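From: Ayantu Admasu
To: Herano community list
Date: Apr 27, 2019
Subject: Re: Submission rules for the Merkcombe texture set

Mulugeta Woldegiorgis wrote:

> Could the maintainers confirm whether block textures for the
> Merkcombe map may be submitted at double resolution? Tolera and
> I have eight finished tiles, mostly stone and timber, and would
> prefer not to redraw them. I would also like to know who decides
> when two members submit a tile for the same block.

Dear Mulugeta, dear members,

Thank you for the inquiry. The maintainers have reviewed the matter and the following rules apply to all submissions for the next release of Herano.

1. Resolution

Double resolution tiles are accepted for walls, floors and roofs. Terrain tiles must remain at the standard size, as the Belay renderer blends them at the edges and larger files produce visible seams. Your stone and timber tiles may therefore be submitted without changes, provided they are not used as terrain.

2. Competing submissions

Where two members submit a tile for the same block, both will be placed on the test server for ten days. Hamisi Mollel will collect comments and make the final selection. The tile that is not selected may still be offered as an optional download.

3. Color and shading

Tiles should use the shared palette. Gradients are permitted on decorative blocks only – banners, crates and painted panels – and should run from dark at the top to light at the bottom.
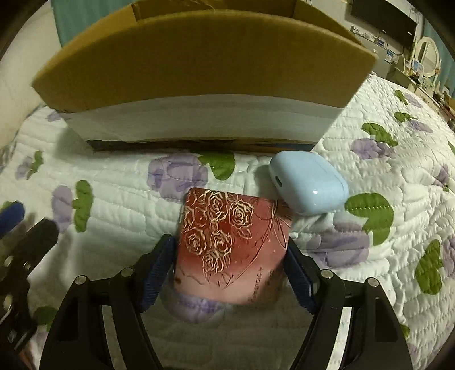

4. Sounds

Footstep and door sounds made with Drumatix should be sent separately to Mitiku Wolde. Please do not include them in the texture archive.

5. Deadline

Submissions close at the end of June. Each member may send no more than two archives, and each archive must contain a plain text file listing the author of every tile. Archives without this file will be returned.

Questions regarding these rules should be sent to this list and not to individual maintainers.

Regards,
Ayantu Admasu
For the Herano maintainers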